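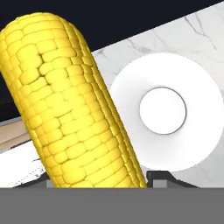
Varnora kitchen arm is back on the schedule after a full tune-up

The simulated kitchen arm at Druvitz is running again, and it's in better shape than it has been since the cell was first put together. The upkeep crew took the whole thing out of the nightly queue on a Saturday, went through it joint by joint, and handed it back with new finger settings, a rebuilt wrist view and a start pose that finally stays put. If you had runs waiting, they're moving!

For anyone who mostly knows Varnora as a name in the job list, it's the cell with the navy cabinets, the marble counters and the white arm. Everything in it is software, but it needs looking after much like a cell with bolts in it. Settings drift apart between versions, a part gets swapped and three other things stop lining up, and sooner or later someone has to sit down with the logs.

The logs, in this case, were pretty clear. Out of 3378 stored runs, the checker passed 2850 and flagged the rest for a second look. A good share of the flagged ones had the same complaint: at the moment of contact, the two fingers weren't reporting the same force. One side would read high, the other would flicker, and the arm's controller would keep making tiny corrections that nobody had asked for.

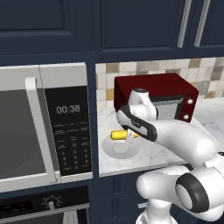 The Varnora arm reaching in over the plate, with the toaster oven behind it.

Tracking that down was the most fun part of the job. The crew started with the friction values, which is where everybody starts, and they were fine. Then they looked at the contact shapes, the simple hidden blocks that the physics engine uses in place of the finger you see on screen. The left block had been carried over from an older hand and sat a hair farther forward than the right. You would never spot it by watching. Both blocks now come from the same source file, mirrored, so a change to one is a change to both.

The food props got some attention while the hood was up. Yellow corn is a surprisingly tough customer for a simulator — all those rounded kernels look great, but a contact shape that follows every one of them slows things to a crawl, and a plain cylinder is too slick to be fair. The new version uses a plain core with a few shallow ridges. It loads faster, and the force readings in the bench tests are wonderfully calm.

The wrist view was next on the list. Its mounting point had been typed in by hand at some stage, in a different unit from everything around it, and then corrected with a second number somewhere else. Both numbers are gone. The view now hangs off the hand directly, so when the hand model changes, the view goes with it.
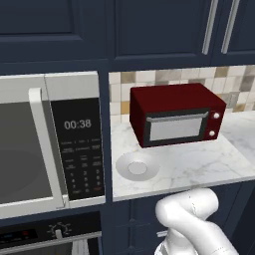

Simulation Upkeep Crew, Druvitz Kitchen Cells

Start pose was the item people had been asking for. The arm is supposed to begin every run from one set of joint angles, and it nearly did, but the elbow would settle for a few steps before the recording began. The amount depended on how busy the machine was. Anyone comparing runs side by side had to trim the opening by hand, and different people trimmed it in different places. Now the cell holds its joints, waits for them to go quiet and only then starts the clock. You can queue up to 99 resets in a batch and the crew would love to hear from anybody who gets a mismatch.

The microwave and oven models have not been touched. Neither has the counter. The crew did think about cleaning up the door hinges in the same pass, but the hinge code is shared with the Gerard cell, and Gerard was in the middle of a long job. That work will get its own slot, probably in June.

There is one change that affects how you file things. Old saved setups still open in the new cell, but they'll bring their old finger blocks along unless you tick the refresh box. Please tick the box. If you need the old behavior to finish a comparison you've already begun, leave it unticked and put a note in the run name, so that nobody mixes the two sets later on.

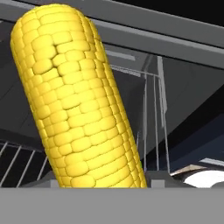

Mixed sets are a real headache to pull apart, and the crew spent most of an afternoon doing exactly that before the tune-up could even start. A color tag in the job list is in the works. It will mark each run as old fingers or new fingers without anyone having to remember.

Routine care is changing too. Until now the cell was checked when something looked off. From here on, a short self-test runs before the first job of the day: close the hand on a test block, compare both sides, open it, go back to start, compare the joints. It takes less time than loading the kitchen does, and the result goes to the Najjar board next to the queue. Green means go ahead. Amber means the numbers are inside the limit but creeping, and the crew will look at it that day. Red holds the queue.

The full list of changed values is in the cell's notes folder, along with the test block for anyone who'd like to try it on another hand.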